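Sesetti / Talks / Robot Cell Practice

Home Talks Slides Notes Contact

Filed under: Standards and Shop Practice

House rules for cloth handling cells: speaker notes
Jadwiga Żak, Friday session, second slot

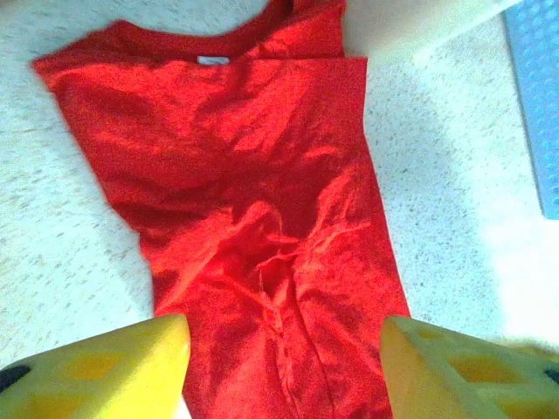

Start with why we wrote the rules down. At Tostila we had two folding cells and each shift ran them its own way. When results differed we couldn't tell whether it was the arm, the garment or the person who set it up.

Rule one, the start state. Write down how the garment begins: flat, bunched, collar up or collar down. "T-shirt on table" is too loose. If it starts crumpled, say where. Yiğit Çetinkaya wrote our start sheet and it fits on one page. Copies by the door.

Rule two, the light. Check for glare before the first run, with the lamps you will use all day. Pale surfaces wash out on the wrist camera long before they bother your eyes. Move the lamp. Leave the exposure alone once it is set.

Rule three, the workspace. Anything that stays on the surface goes on the sheet, even if the arm never touches it. If it moves, start a new sheet.

Rule four, hands. No one reaches in while the arm is enabled. Straightening a sleeve counts as reaching in. Pause, wait for the light, then reach. Our written rule sits under the site risk assessment and does not replace it.

Rule five, fingers. Inspect the tips every 50 cycles and wipe them down. Log any nick, because a nick will snag knit. We swap the pair at 300 cycles whether they look worn or not.

(Pause here. Someone will ask about the 300. It is our number, for our fingers. Pick your own and write it down.)

Rule six, failed grasps. Keep them. The Pietrzak job logged 856 attempts and the first export left out every miss. We had to go back to the raw logs to get them.

If short on time, skip the Trollen slide and go straight to the sign-off form. The operator signs at the start of a shift and again at handover. Initials are fine.

Questions, then coffee. Leave the blank start sheet on screen.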